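Folding for the August supper

The tables at Birara are being laid in red again this year, and there is a fair amount of folding to get through first. We need one red piece at each place and a few over for the serving table. Last year we used paper for the long tables and cloth for the top one, and we will probably do the same. The first fold is the same for both.

Work on a hard, flat surface. Lay the piece out square to you and bring one half over the other. Keep hold of the fold while the top half is still up, and let it down slowly so the far edges meet. Press the fold from the middle outwards. 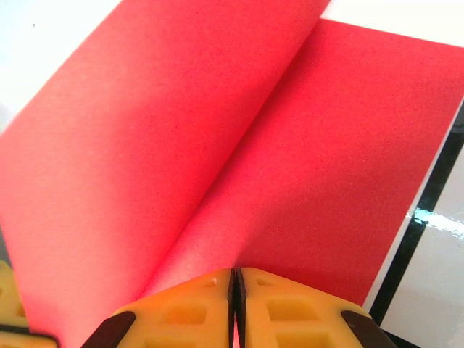

Chiyo Higuchi writes that she would press paper only once, as going over it again leaves a shiny line that shows under the hall lights. She also asks for the paper to be kept out of the kitchen, where it went limp last time.

Cloth needs a bit more patience. It slides, and the top layer tends to creep forward when you smooth it. Two hands help, one on each side, with the piece left flat and only the edges eased into line. If there is a crease near a corner, open it up and start again. Ironing afterwards will only fix the crease in place.

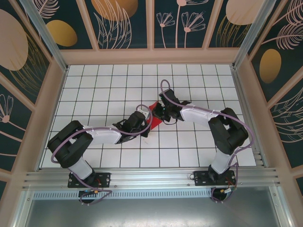

How many and by when

We have 24 places on the long tables and 7 at the top. Please do 33 in all, which leaves two spare. Ita Egan has the box and would like it back the evening before, by six o'clock if possible. Stack them with the folds all facing the same way and don't put anything heavy on top.

Hideaki Sekiguchi has asked whether we could try the fan shape. It looks good but it takes far longer, and it won't stay up in the thinner cloth. We are keeping to the small flat rectangle, folded edge to the left, fork on top.

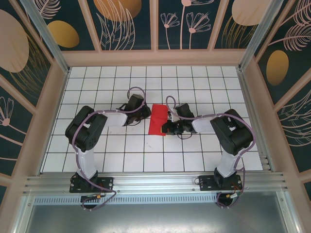

Anyone who would like to practise can take a few pieces from the drawer by the door. Return them even if they are creased, as they can go under the bread baskets. Carmela Sartori is doing the place cards and still needs a list of names from the Wu table.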